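Build the small units first

There is a field on the eastern side of Stindari that has been about to become something for as long as I have lived here. It has been a distribution park, a film studio and a "gateway campus", each with its own hoarding and its own painting of slim people walking past young trees. The latest plan went on show at the library in October, and I went along expecting to be bored. I came out delighted with one corner of it, and I want to argue for that corner before somebody sensible takes it out.

Most of the drawing is what you would guess. Three very large sheds, a roundabout, a lot of lorry parking. But down by the old Gamage works, squeezed in where the land narrows towards the railway, the planners have marked 66 small units. The smallest is the size of a double garage. The biggest would hold a decent joinery shop with space left over for the timber. They share a yard, a loading bay and a row of toilets, and that's it. No atrium! No sculpture!

I think those 66 units are the best thing anybody has proposed for this town in years, and I think they should be built first.

At the moment they come last. The phasing plan puts the sheds at the front, then the roundabout, then "ancillary and incubator space subject to demand". I have read enough of these documents to know what happens to anything that is subject to demand. It gets quietly swapped for more parking. The argument for doing it that way round is that a big tenant pays for the road and the drains, and once those are in, the little firms can follow. It's a perfectly respectable argument and I held it myself for a long time.

What changed my mind was Prurero Street. For anyone who doesn't know it, Prurero Street is a run of brick workshops behind the bus depot, put up for the shoe trade and let out room by room ever since. The roofs leak and the lane floods, and every single door has a business behind it. There is a man re-covering pub benches next to a woman who makes stage lighting controls. There's a bakery that only does flatbreads, and it starts work at three in the morning, so the welders two doors down get their breakfast hot. I spent a whole morning walking in and out of those rooms and I have rarely enjoyed myself more. People kept putting down what they were doing to show me things.

Hagos Mekonnen has been there the longest of the people I met. He repairs commercial coffee machines, and he began with a bench and a shelf in somebody else's room. He now has two rooms of his own and would take a third tomorrow if one came free. It won't, because the waiting list for the street has 249 names on it. I asked to see the list, half expecting a figure of speech, and was handed a ring binder. Some of the entries go back years. A good many of those people must have given up by now, or gone off to rent in another town, and taken the jobs with them.

So when the plan says "subject to demand", I'd like to know what demand would have to look like before it counted. There's a binder full of it next to the bus depot!

I rang the council's economic development office to ask and was put through to Reto Thaler, who was generous with his time and much franker than I had any right to expect. His worry is money, and he's right to worry. A large shed gets one tenant on a long lease, and a bank will lend against that lease without much fuss. A terrace of small units gets dozens of tenants on short ones, some of whom will fail, and each of whom will ring up when the gutter drips. Per square metre, he told me, the small ones cost more to build, more to heat and far more to look after. He would love to see them go up. He just can't make the first five years add up without the sheds.

I don't dispute any of that. I do think the sum leaves things out. When Imix closed its packing hall on the north side, the town lost its biggest private employer in one afternoon, and the building stood empty so long that there were birch trees growing in the gutters. It had been designed around a single process, and when the process went, there was no one else it suited. A firm on Prurero Street goes under fairly often, and I'm sure it's horrible for the people involved, but the room is let again before the paint on the old sign has faded. That has to be worth something, even if it's awkward to put in a spreadsheet.

Then there is what small rooms do to the people in them. The lighting woman told me her first cases were bent up by the welders, who did them in exchange for fixing an extractor fan. The bench man gets his offcuts from a firm that makes horse rugs. None of it was arranged by a networking event. They meet at the skip. You could spend a great deal of public money on an innovation hub with beanbags and not get half as much of it, and I say that as someone who quite likes a beanbag.

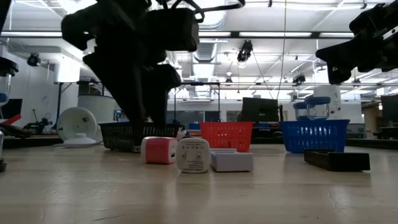
I also think we get the word "industry" wrong when we talk about this site. People at the library were picturing either smoke or software. What most of these businesses do sits somewhere in the middle. They make things in short runs, or mend things that other firms have stopped supporting, or try out an idea that may turn out to be rubbish. They need a floor that can take weight, a proper electricity supply, a wide door and a landlord who doesn't mind a bit of noise. Those are modest requests, and it's surprisingly hard to find all of them together at a price someone can pay in their first year.

A neighbour of mine put the opposite view, and put it well. Her son is 19 and wants a steady job with a pension, and a big warehouse operator would have such a job going next year, where a bloke with a lathe might take on one apprentice if he has a good spring. I've turned that over a lot. I would never tell a 19-year-old to hold out for something more picturesque, and if the sheds come and the jobs are decent, I'll be pleased for everyone who gets one. My quarrel is with the order. Twenty of the small units could go on the Gamage end straight away, using the road that already runs down to the works, with no roundabout needed at all. The sheds would lose nothing by it. Even Mr Thaler agreed that the access there was good enough for vans, though he was careful to say vans and not lorries.

Two changes would make it better still. The first is to let the rooms on plain monthly terms, with one page of rules, the way Prurero Street does. The draft lease at the back of the plan is longer than the plan, and no one starting out can afford a solicitor to read it to them. The second is to leave the walls between units easy to knock through. Half the firms I spoke to had grown by taking next door, and the ones in newer buildings had been forced to move out altogether when they did well — a daft way to reward anybody.

And please, keep the shared yard. There is a note in the margin of the drawing asking whether it could be "rationalised", and I know what that means as well. It's where the skip goes. It's where Hagos tests steam boilers when the weather's fine, and where the flatbread people put out a trestle on the last morning before the holidays and feed the whole street. Without a yard, you have a row of garages.

The drawings are up in the library until the end of the month, on the first floor past the large print section, and there is a box for comments. The form asks you to tick which of the three big plots you are writing about. I ignored that and wrote "the little ones by the railway" across the top, and the man at the desk said that would be fine.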